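Speaker notes - "Two arms on a tabletop: our time with the Halik kit"
Illeo makers' evening, 5th September
Slides in brackets. Aim for 30 minutes, leave room for questions.

1. Hello and why we bought one (slides 1 to 3)

Start with the price, people always want the price. We had 2000 dollars set aside for a bench project and the Halik two-arm kit from Mivholm fit inside it, with enough left over for spare motors. Say straight up that we paid for it ourselves and Mivholm hasn't seen these notes.

Then the fun bit - what we wanted it for. Sorting! Small, fiddly, mixed-up things that live in the bottom of every drawer. If a pair of arms can learn to deal with a heap of tangled cords, I'm happy to forgive it a lot.

2. What you get for your money (slides 4 to 6)

Two arms, two grippers, the mounting hardware and a manual of 238 pages, which is better than it sounds (the wiring chapter is great, the chapter on calibration less so). Building took us most of a weekend in June. Mention the tiny screws. Pause for groans from anyone who has built one.

The links are white and the joints black, so it's easy to follow which part is moving when you're standing at the back of a room. I didn't expect to care about the colour and now I do.

3. The sorting bench (slide 7, leave it up for a while)

Point out the six-compartment tray in the middle and the loose pile in front of it, and let people look before talking. Wire and thread in the tray, red, blue, navy and black tangle on the cloth. The open case at the back with the poker chips is the next job on the list. I love that one, stacks are so much harder than they look.

Talk about the purple cables too. They loop out wide around each arm, and the manual's advice is to leave more slack than you think you need. Good advice! Ask who has ever snagged a cable halfway through a run.

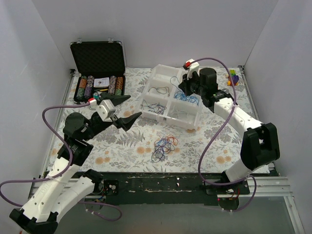 4. How the training went (slides 8 to 10)

We used the Santoso software that Mivholm offers alongside the kit. You guide the arms through a task by hand, it records, and then you do it again. And again. We had around 1000 recordings by the end of August and I can still hear the motors in my sleep.

Best moment: the first clean pick of a single cord from a pile. Play the clip twice, the second time slowly.

Weak spots, be fair about these:
- thin threads are still beyond us, the fingers close on nothing
- the software forgets its window layout every time you shut it down
- replacement fingers take ages to arrive in Australia

5. Would we buy it again? (slide 11)

Yes, and say so early in case we're running short. For a club or a school with a patient person on hand it's a cracking kit. For someone who wants a finished machine on day one, suggest they borrow a bench session with ours first.

6. Questions

Likely ones: noise (fine with the door shut), power (one ordinary wall socket), whether one arm can be bought alone (yes, but you'd miss the hand-over tasks, go back to slide 9).

Sign-up sheet for bench sessions is beside the kettle. Remind them to write their email addresses clearly.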